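Home Notebook Cells Parts Log Search

Skustovberg bench arm – notebook, Mar 10, 2019

Sunday in the workshop, quiet, so I finally gave the pick-and-place cell the going-over it's been asking for since we moved it.

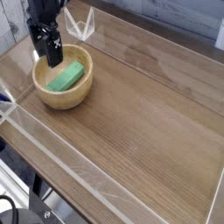
First job was the gripper, which has been closing a hair late ever since I swapped the fingertips. I'd been blaming the controller (sorry, controller!) but the mounting screws on one side had backed out and the whole housing could rock a little if you pushed it with a thumb. Cleaned the threads, dab of the blue stuff, snugged them down in turns. No rock now. I put a paint mark across each head so whoever is on next can see at a glance if they've moved.

Then home position. The arm was coming back slightly low, enough that the fingers kissed the rim of the bowl on the way in with the green block. You could hear it, a little tick every time. I re-taught the point above the bowl a bit higher and saved it under the Rind name, same as before, so the old programs still find it. If you have your own copy of the program on a stick, please please throw it out and pull the new one. I'm looking at the June version in particular – it has the wrong tool length in it and I keep finding it loaded.

Speed: it was set at 1120 for the approach, and I have no idea who wanted that. I took it down to 800 for the long move and 200 for the last bit over the bowl. Ran it for most of the afternoon like that with a coffee in hand and it looked much calmer. Cycle time is a bit worse, and I can live with that. Might try 665 on the long move if the cable still slaps about.

Wiped down the clear panels with the soft cloth and plain water. NOT the Avberg degreaser, folks, it makes acrylic go cloudy and then crack at the corners, and we've been through one set already. The corner joints could use another look too. I went over the ones I could reach and a couple wanted a quarter turn, but I didn't get to the far side (my arms are too short and I didn't feel like dragging the table out by myself).

Glare off the tabletop is still annoying if you're trying to judge finger height by eye. I tried squatting down and looking across from the side, which is easier on the eyes and much worse on the knees. A matte mat would fix it, except then we'd have to redo the table height in the program, so let's talk before anyone sticks one down.

Still to do:
– grease for the wrist, ordered from Kondmont, not here yet
– far side corner joints, two people
– new label for the stop button, the old one is peeling
– back up the taught points again after the wrist is done

Left it powered down at the wall, key in the drawer.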